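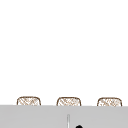 False reporting of a crime

False reporting of a crime is the act of telling police or another public authority that an offense has taken place when the person making the report knows it has not. It is an offense in most legal systems. The term also covers reports in which a real event is described in a way the speaker knows to be untrue, such as naming the wrong person on purpose or claiming that a lost item was stolen.

Definition

Most statutes share the same basic parts. There must be a statement, the statement must be false, the person making it must know that it is false, and it must be made to someone whose job is to act on it. A report that proves to be wrong is not an offense if the person believed it when making it. Mistaken identification and honest confusion about dates fall outside the definition, as do poor memory and secondhand information passed on in good faith.

Some laws also require proof that the speaker meant to cause an investigation or to mislead one already under way. Others treat the knowing falsehood as enough.

Common forms

Property reports are among the forms most often discussed. A vehicle may be reported stolen after a crash, after a loan to a friend has gone wrong, or as a step toward an insurance claim. In the last case the report may be charged together with insurance fraud, which is usually a separate offense with its own penalties.

Emergency calls form a second group. These include bomb threats, false fire alarms and calls meant to send armed officers to a private address, a practice known as swatting. Many places have separate laws for such calls, and the penalties tend to be higher because of the risk of injury.

A third group involves reports meant to speed up a police response to a real problem. A caller may add a weapon or an injured person to the account of an ordinary dispute. Courts have generally treated added details of this kind as false statements when they change how the call is handled.

Penalties

In the United States the matter is governed mainly by state law, and the grade of the offense often follows the grade of the crime reported. A false report of a minor offense is commonly a misdemeanor, while a false report of a serious one may be a felony. A fine, probation or a jail term may be imposed. Courts in many states can also order the defendant to repay the cost of the response. 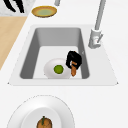 Kitchen sink with a plate in the basin.

Charges may be dropped or reduced when the speaker corrects the statement early. Some statutes provide for this directly. Elsewhere it is left to the prosecutor.

Notmont case

The Notmont case is sometimes used in teaching on the subject. A shop owner reported a burglary at a kitchen goods store called Jokness and listed 15 missing items. Two days later, officers found 10 of them in a storage unit rented in the owner's name. The owner pleaded guilty to a misdemeanor and was fined $1,000. An insurance claim filed in April was withdrawn before payment, and no fraud charge was brought.

Manju Upadhyay, who wrote a commentary on the case, argued that the fine was low given the hours spent on the investigation. Kusum Sandhu took the opposite view and wrote that the withdrawal of the claim had been given proper weight. The two commentaries appeared together in a course reader published by Mittal. A revised edition of the reader was issued on January 15, 2024.

Effects on investigations

A false report takes officers away from other calls and may lead to the questioning or arrest of an innocent person. That person may have a civil claim against the one who made the report, usually for defamation or malicious prosecution. Proof of actual malice or lack of probable cause may be required, depending on the claim.

Legal writers also warn against treating a report as false only because it could not be proved. A case closed for lack of evidence is recorded as unresolved in most systems, and a finding that a report was false calls for evidence of its own.

See also

Filing a false police report
Insurance fraud
Malicious prosecution
Obstruction of justice
Perjury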